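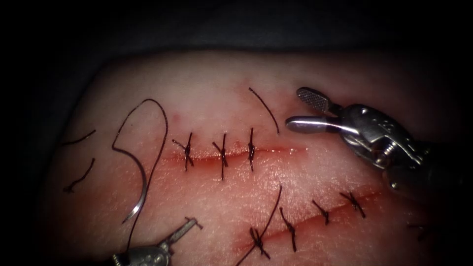

日间手术的复诊应当如何预约？

复诊由手术当日的出院窗口统一登记，患者离院时会领到一张复诊单，单上写明科室、诊室和报到时间。如需更改，可在复诊前一个工作日的下午4时以前致电日间手术中心服务台，或登录Dremo患者平台自行调整。

患者服务 > 日间手术中心 > 常见问题
打印本页 | 以电子邮件发送本页

日间手术中心常见问题

本页适用于在Closgate医院日间手术中心接受手术的成年患者及其陪同家属，内容包括术前准备、手术当日安排、伤口护理、复诊拆线、费用与文书。未成年患者请另行查阅儿科日间手术须知。本页所述为一般性规定，主管医师另有书面医嘱的，以医嘱为准。

一、术前准备

哪些手术可以在日间手术中心进行？

中心目前受理的项目主要包括体表肿物切除、疤痕修整、腹股沟疝修补、下肢静脉曲张手术、部分手外科手术以及部分眼科和耳鼻喉科手术。能否以日间方式进行，须经专科门诊和麻醉评估门诊两处确认。年龄较大、合并心肺疾病或长期服用抗凝药物的患者并不当然排除在外，但评估时间会相应延长，个别患者会被建议改为住院手术。

麻醉评估应在什么时候完成？

采用全身麻醉、静脉镇静或区域阻滞麻醉的患者，应在手术日前至少3个工作日完成麻醉评估。仅采用局部麻醉的患者一般无须前往麻醉评估门诊，由专科医师在门诊填写简易评估表即可。评估时请携带既往病历、近期检查报告和正在服用的全部药品，包括中成药、保健品和外用药。药品请连同原包装带来，单凭口述往往无法核对剂量。

术前的检查报告可以使用外院的吗？

本院认可同级及以上医疗机构出具的血常规、凝血功能、心电图和胸部影像报告，报告须有医疗机构印章，并在麻醉评估门诊规定的有效期内。传染病筛查一项须在本院完成。检验科位于Esness楼一层，上午8时开始采血。

手术前需要禁食多久？

禁食和禁饮的具体时间由麻醉医师根据手术时间及个人情况确定，并写在术前通知单上。清水、牛奶、固体食物的停止时间各不相同，请逐项核对。口香糖和糖果同样在禁食范围之内。如已误食或误饮，请在到达后第一时间告知护士，切勿隐瞒。麻醉状态下胃内容物反流可能造成严重后果，届时手术会顺延或另行安排，不会因此收取额外的改期费用。

平时服用的降压药和降糖药，手术当日还能吃吗？

这一问题没有统一答案。多数降压药可以在手术当日清晨以一小口清水送服，但部分种类需要暂停；降糖药和胰岛素的调整则与禁食时间直接相关。请以麻醉评估门诊出具的用药调整单为准，不要自行停药，也不要参照其他患者的做法。服用抗凝药或抗血小板药的患者，须在专科医师与原开药医师沟通后再作决定。

术前是否需要剃除毛发？

请勿在家中自行剃除手术部位的毛发。刀片造成的细小划痕会增加感染机会。确有必要时，由护士在术前准备室使用专用器械处理。手术前一晚或当日清晨应洗澡、洗头，洗后不要涂抹身体乳、香水或粉类产品。指甲油和美甲请提前卸除，手部和足部手术的患者尤应注意。

感冒、发热或手术部位皮肤破损时怎么办？

请立即致电日间手术中心服务台。护士会作初步询问，再由麻醉医师或专科医师决定是否照常进行。女性患者如遇月经期，也请一并说明。改期手续可在电话中办理，原有的评估结果在有效期内可以继续使用。

二、手术当日

几点到院？到哪里报到？

报到时间以术前一个工作日下午发出的短信为准。首台手术的患者通常在上午8时前到达，其余患者分批报到。请从Closgate医院南门进入，乘电梯至日间手术中心楼层，在服务台出示身份证件、医保凭证和术前通知单。报到时间与手术开始时间之间有一段间隔，用于核对身份、更换衣物、测量体征和标记手术部位，请预留充足时间。

手术顺序由什么决定？

手术顺序由手术室统一编排，综合考虑麻醉方式、手术种类、患者年龄以及器械周转情况，与报到先后无关。糖尿病患者和年长患者一般会安排在较早的时段。前一台手术时间延长时，后续患者的等候时间会随之增加，护士将定时到候诊区通报。

需要携带哪些物品？

除证件和通知单外，请携带正在服用的药品、一件前开襟的宽松上衣和一双防滑的平底鞋。下肢手术的患者宜穿宽松长裤。假牙、隐形眼镜、首饰和手表须在进入手术区前取下。贵重物品请留在家中或交由陪同人保管，中心备有储物柜，但不承担现金和首饰的保管责任。

必须有人陪同吗？

凡接受全身麻醉、静脉镇静或区域阻滞麻醉者，必须有一名具有完全民事行为能力的成年人陪同离院，并在手术当晚留在患者身边。无人陪同的，手术不予进行。仅接受局部麻醉者不作强制要求，但仍建议有人同行。出租车或网约车司机不视为陪同人。

陪同人可以在哪里等候？

陪同人可在候诊区等候，每位患者限一名。候诊区设有显示屏，以患者编号显示所处阶段，即准备中、手术中、恢复中和可以离院。显示屏不出现患者姓名。陪同人如需暂时离开，请在服务台留下手机号码并保持畅通。一层的Ishida餐厅在候诊时段内营业，食物请勿带入准备区和恢复区。

手术后多久可以离院？

离院时间取决于恢复情况。护士会按照离院评估表逐项检查意识、血压、疼痛、恶心、出血和行走能力，达到标准后由医师签字准予离院。腹股沟疝修补等手术的患者，通常还须在离院前自行排尿一次。未达到标准者将继续观察；观察至当日中心关闭时仍不符合条件的，转入相应专科病房，由中心代办入院手续。

三、伤口护理

敷料应当在什么时候更换？

首次更换时间写在出院指导单上，不同部位和不同敷料的要求并不一致。在此之前，请保持敷料清洁干燥。敷料表面出现少量陈旧血迹属于常见情况，可以继续观察；如敷料被渗液浸透、边缘脱开或受到污染，应提前更换。不便自行操作的患者，可以前往中心换药室或就近的社区卫生服务机构，请带上出院指导单。

在家换药有哪些步骤？

先以肥皂和流动清水洗手并擦干，再缓慢揭去旧敷料。敷料与伤口粘连时，可用无菌生理盐水浸湿片刻，不要强行撕扯。随后用无菌纱布蘸取生理盐水，由伤口向外轻轻擦拭，每块纱布只用一次。待周围皮肤干燥后覆盖新敷料，最后再次洗手。医嘱未要求使用的碘酒、酒精、双氧水和各类药粉，请不要涂在伤口上。

什么时候可以洗澡？

使用防水敷料的患者，在医师许可后可以短时间淋浴，水流不要直接冲击伤口，浴后检查敷料边缘是否进水。使用普通纱布敷料的患者，在拆线或医师确认愈合之前应采用擦浴。盆浴、游泳、桑拿和温泉须待伤口完全愈合后再恢复。

伤口周围发红、发痒是否正常？

手术后最初几日，伤口边缘轻微发红、肿胀，触碰时略有疼痛，一般属于愈合过程中的正常反应。愈合后期可有轻度瘙痒，请勿搔抓。如红肿范围持续扩大、疼痛逐日加重、局部发热明显或有脓性分泌物，则应考虑感染的可能，请当日联系中心或前往急诊。敷料覆盖区域出现边界清楚的红斑或小水疱，可能与胶带过敏有关，可到换药室更换低敏材料。

缝线何时拆除？

拆线时间与部位、张力、年龄和全身状况有关。面部通常较早，躯干和四肢较晚，跨越关节处的伤口更晚。许多躯干部位的伤口在术后第10日前后进行评估，但这只是一般情形，每位患者的日期以复诊单为准。糖尿病患者、长期使用激素者以及营养状况较差者，可能需要推迟或分次拆除。

可吸收缝线也要拆吗？

埋于皮下的可吸收缝线会逐渐被组织吸收，不需要拆除。少数患者在伤口处可以看到或摸到线头，请不要自行牵拉或剪断，复诊时由医师处理即可。部分可吸收缝线也会用于皮肤表面，是否等待其自行脱落，以出院指导单上的说明为准。

缝线提前断裂或松脱怎么办？

如伤口两侧仍然对合良好，没有出血，请覆盖清洁敷料，减少活动，并在中心工作时间内来电预约检查。如伤口已经裂开，请以无菌纱布或干净布料轻压覆盖，立即前往急诊。不要用胶水或普通胶带自行粘合。

怎样减轻疤痕？

疤痕的形成受体质、部位、伤口张力和感染等因素影响，手术技术和术后护理只能改善其中一部分。拆线后可按医嘱使用减张胶带或硅酮类制品，并注意防晒。深色衣物遮盖和遮阳帽是较为可靠的防晒方式。疤痕在最初数月内颜色偏红、质地偏硬，此后多会逐渐变软变淡。有增生性疤痕或瘢痕疙瘩病史的患者，请在术前告知医师，以便安排后续随访。

四、疼痛、用药与日常活动

术后疼痛应如何处理？

请按照出院指导单上的剂量和间隔服用止痛药，不要等到疼痛难以忍受时才开始服用，也不要擅自加量。服药期间请避免同时使用其他含有相同成分的感冒药或止痛药。按医嘱用药后疼痛仍无法控制，或疼痛突然加剧，应及时就医。

抗生素是否人人都要服用？

清洁手术一般不需要在术后常规服用抗生素。医师未开具的，患者不应自行购买服用。已经开具的，请按疗程服完。用药后出现皮疹、面部肿胀或呼吸不畅，应立即停药并前往急诊。

什么时候可以开车、饮酒和签署重要文件？

接受全身麻醉或静脉镇静后，当日及次日不得驾驶车辆、操作机械、登高作业、饮酒或签署具有法律效力的文件。此后能否驾驶还取决于手术部位和所服药物。右足、右膝或惯用手手术的患者，请在复诊时向医师确认。

可以乘坐飞机或长途列车吗？

短途乘车多数不受限制。长途旅行和航空旅行须经医师同意，尤其是下肢手术、疝修补及部分眼科手术的患者。如在十二月等节假出行较多的时段已有安排，请在预约手术时提前说明，以便协调手术和拆线日期。

何时能够恢复工作和运动？

从事案头工作的患者通常恢复较早；从事搬运、长时间站立或接触粉尘、污水工作的患者，需要较长的休养时间。运动应循序渐进，先从平地步行开始。提举重物的限制以出院指导单为准。复工证明由专科医师在复诊时开具，服务台不代为办理。

五、紧急情况

出现哪些情况应当立即就医？

伤口持续出血且按压后不能止住，体温明显升高并伴有寒战，胸痛或呼吸困难，小腿单侧肿胀疼痛，反复呕吐无法进食饮水，不能排尿，意识模糊，或肢端发白、发紫、麻木加重者，均应立即前往最近的急诊或拨打急救电话。请随身携带出院指导单，供接诊医师参考。

夜间有疑问可以联系谁？

日间手术中心服务台在工作日上午8时起接听电话。服务台关闭后，电话会自动转至值班护士。值班护士可以就敷料、用药和一般不适提供指导，不能在电话中作出诊断，也不能更改处方。术后次日，中心护士会主动致电随访，3次未能接通的，将改以短信方式联系。

六、费用、文书与个人信息

日间手术能否使用医疗保险？

符合规定的日间手术项目可以按照当地医保政策结算，术前在门诊完成的相关检查是否一并纳入，视参保地规定而定。异地参保的患者请在手术前办妥备案。商业保险由患者自行向承保机构申请，中心可提供所需的病历复印件和费用清单。

临时取消手术会产生费用吗？

在术前一个工作日下午4时以前通知取消的，不收取费用，已缴纳的预付款按原支付方式退回。因病情变化由医师决定取消的，亦不收取费用。已为患者专门订购的植入物或特殊耗材，其处理方式以术前签署的知情文件为准。

如何获得病历和手术记录？

患者可凭本人有效证件到病案室申请，或通过Dremo患者平台提交申请。委托他人代办的，须同时出示双方证件和书面委托书。病理报告需要另行等候，完成后平台会发送提示，结果说明仍须在复诊时由医师当面进行。病案室的受理期限为10个工作日，急需者请在申请表中注明用途。

手术过程中会拍摄影像吗？影像如何使用？

因诊疗需要留存的影像属于病历的一部分，按照病历管理规定保存。用于教学或研究的，须事先取得患者的书面同意，并去除可以识别身份的信息。患者可以拒绝，也可以在日后撤回同意，其诊疗安排不受影响。

对服务有意见或建议，应向何处反映？

请填写候诊区的意见表，或向患者关系办公室提交书面材料。办公室收到材料后在3个工作日内确认受理，并告知后续处理程序。涉及医疗质量的投诉，将转交相应部门调查，结果以书面形式答复。

以电子邮件发送本页 | 打印本页

相关内容
麻醉评估门诊就诊须知
腹股沟疝修补术患者指南
换药室开放时间与预约方式
Dremo患者平台注册说明
Esness楼检验科采血安排
儿科日间手术须知
病历复印申请表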